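Lids, jars and the shared kitchen

Keeping dry food dry in the Grelville kitchen

The worktop by the window has been given over to storage tubs for most of August, while we sort out which containers stay in the shared kitchen and which go to the swap table. The round beige lids with the ribbed centre have caused the most questions, so they come first in this item.

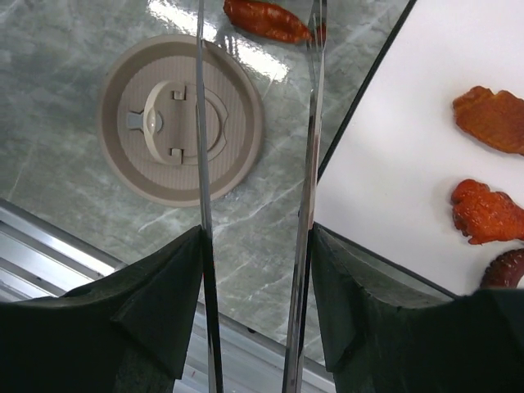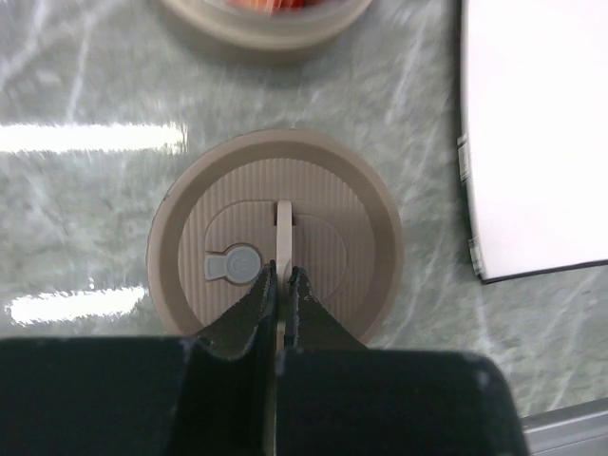

Most of the questions have been about closing them. A lid with a lifting tab in the middle usually relies on a soft ring round the underside. If the ring is seated properly, the lid goes down evenly and stays level when you let go. If one side sits higher than the other, lift it off and look at the ring before pressing any harder. Pushing a crooked lid tends to pinch the ring, and a pinched ring lets air in even when the lid feels tight.

Small sliding or turning parts on a lid should be moved gently and only in the direction they want to go. Two lids went in the bin last winter after someone forced the catch with a butter knife. If a catch is stiff, stand the lid in warm soapy water for a few minutes and try again. Flour and icing sugar get into any groove and set hard once they have been damp.

Washing

Ribbed lids need a brush. A sponge slides over the top of the ridges and leaves a grey line in the bottom of each one. An old soft toothbrush kept for the purpose is enough. Work along the ridges, then rinse under the tap with the lid held upright so the water runs out of the grooves. We have put two brushes in the jar behind the sink. Please do not use them on the oven.

Take the ring off before washing if it comes off easily. Dry it flat on a tea towel and put it back only when both parts are fully dry. Lids left face down on the worktop hold a film of water underneath, so lean them against the splashback or use the rack. Nothing with a moving part should go in the dishwasher. The heat can bend the rim slightly, and a bent rim never sits right again.

If a lid smells of whatever was in it before, bicarbonate of soda mixed to a paste works on the plastic. Leave it on for an hour and rinse. It does less for the ring. Curry powder and coffee are the worst for this, and we now keep both in glass.

What goes in what

The tall tubs are for pasta, rice and oats. The wide ones are for flour and sugar, as you can get a cup in without scraping your knuckles. Tea bags can stay in their boxes. Cereal belongs to whoever bought it and should be kept on your own shelf with your flat number on it.

Please do not top up a tub that still has food in it. Tip the old food into a bowl, wipe the tub out, put the new food in first and the old on top. This was agreed after the moth trouble in spring, when we threw away 3,000 g of flour and most of the lentils. Since then everything that comes in loose has gone into the freezer for a couple of days before it goes on the shelf.

Labels should go on the side of the tub, never on the lid. Lids get swapped round during washing up and a label on the lid will sooner or later be wrong. Masking tape and a marker are in the top drawer. Write what it is and the month you opened it. Self-raising and plain flour look the same, as the people who ate the flat scones in June will know.

The Flolska jars

The Flolska jars bought from the kitchen fund have arrived. There are two sizes. The larger holds 2,270 ml and takes a full bag of flour with room for a scoop. The smaller holds 830 ml and is meant for nuts, seeds and dried fruit. Their lids are not interchangeable with any of the older tubs, so please keep them together on the shelf to the right of the fridge.

The glass is heavy. The large jars should stay on the bottom two shelves, and please lift them with a hand underneath and not by the lid. One has already been chipped at the neck. It is being used for clothes pegs and should not go back to holding food.

Lids without tubs

The drawer under the kettle is full of lids that fit nothing. We tried every one of them against every tub in the kitchen and found homes for a few. The rest are in a crate by the back door until the end of the month. If you think you have the matching half in your flat, come and try it. Whatever remains will go to the Winier recycling point, which takes hard plastic provided the rubber parts have been removed.

The same goes for tubs without lids, though these are more useful. They make good drawer dividers, and one of the deep ones is now holding the string and scissors.

Wiping down

Crumbs and sugar under the tubs are what bring the ants in. Once a week, whoever is on the kitchen rota should lift everything off the worktop, wipe the surface with washing-up liquid and warm water, dry it and put the tubs back. Vinegar and lemon should be kept off it, as should the scouring pads. A damp cloth is enough for the outside of the tubs.

Next month we will do the spice shelf. The Valcárcel paprika tins are staying, but a number of the other jars have no date and no smell left. If any are yours and you want them, please take them up to your flat before then. Spare masking tape would also be welcome, as the roll in the drawer is nearly finished.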